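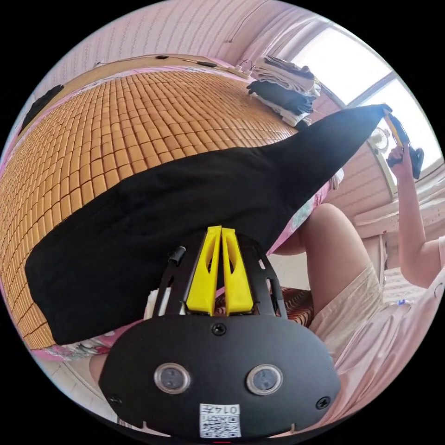
3.2 Collection of two-handed folding data

Garment folding was recorded in furnished bedrooms, with the bed used as the work surface. The operator holds one gripper in each hand, and each gripper carries its own wide-angle camera. No robot is present during recording. The two video streams are aligned afterwards by the Potusis toolchain, which also recovers the path of each gripper in a common frame of reference.

Every recording is cut into four stages: grasp, stretch, fold and stack. The stage limits were marked by hand by the second author (Mengal) and checked by the first (Lumanlan). Where the two disagreed by more than 242 ms, the later limit was kept.

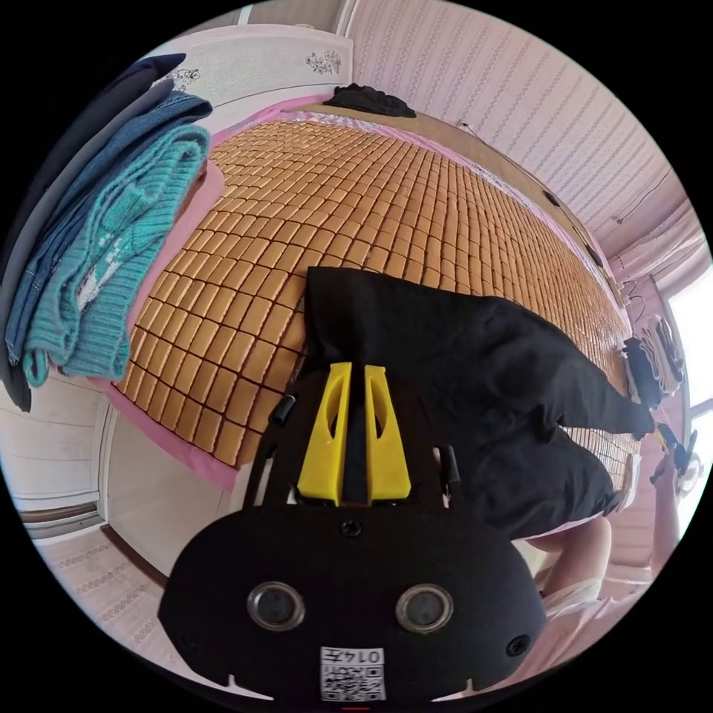
The stretch stage proved the hardest to label. Dark cloth shows few inner edges, and a fold lying on top of another fold of the same colour is often lost in a single view. We therefore did not ask for cloth outlines. The label consists only of the opening of both grippers, their relative pose and a yes/no mark for cloth held in each.

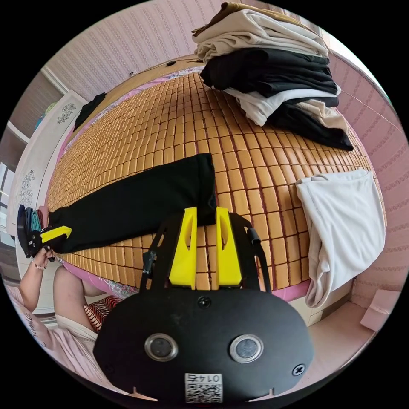

Figure 4. View from one gripper camera, with a long black garment laid across the mat and its far end held in the second gripper.

Relative pose is taken from the recovered paths whenever both are valid. If one path is lost, the pose is estimated from the view of the other camera, provided that the second gripper can be seen in it. Tiled sleeping mats helped path recovery in the Maglaya set, as the grid gives many stable points, but the repeated pattern also led to false matches when the camera moved quickly. Matches along the grid were limited to one tile per step to reduce this error.

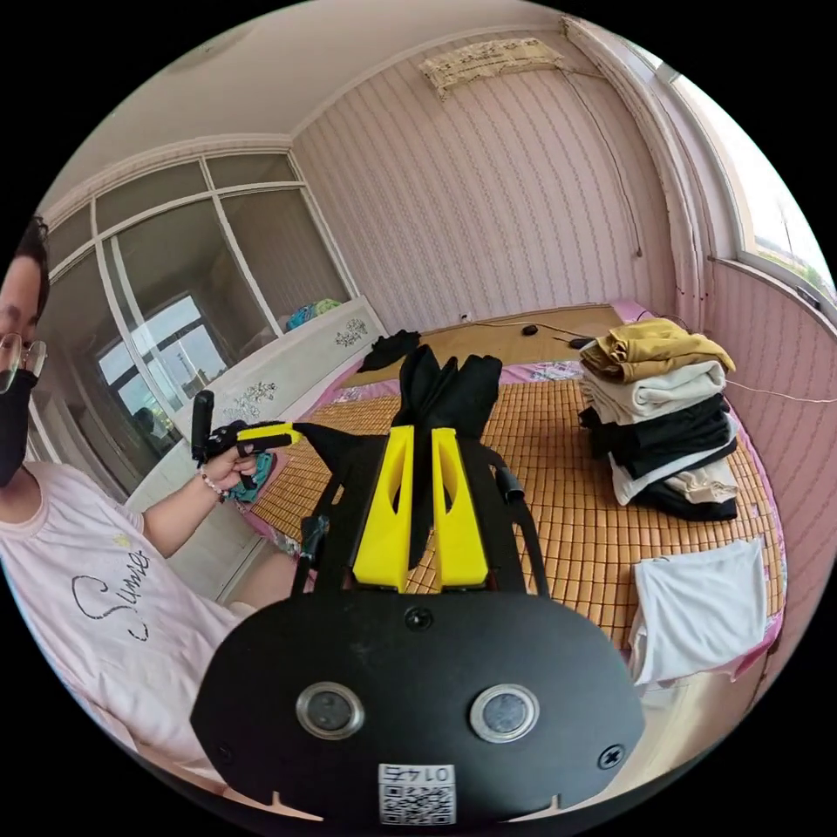

The final set holds 2000 recordings, of which 700 contain at least one dark garment. The policy described in Section 4 was trained on the full set and, for comparison, on the set with those 700 removed. Both versions share the same network size, learning rate and number of training steps.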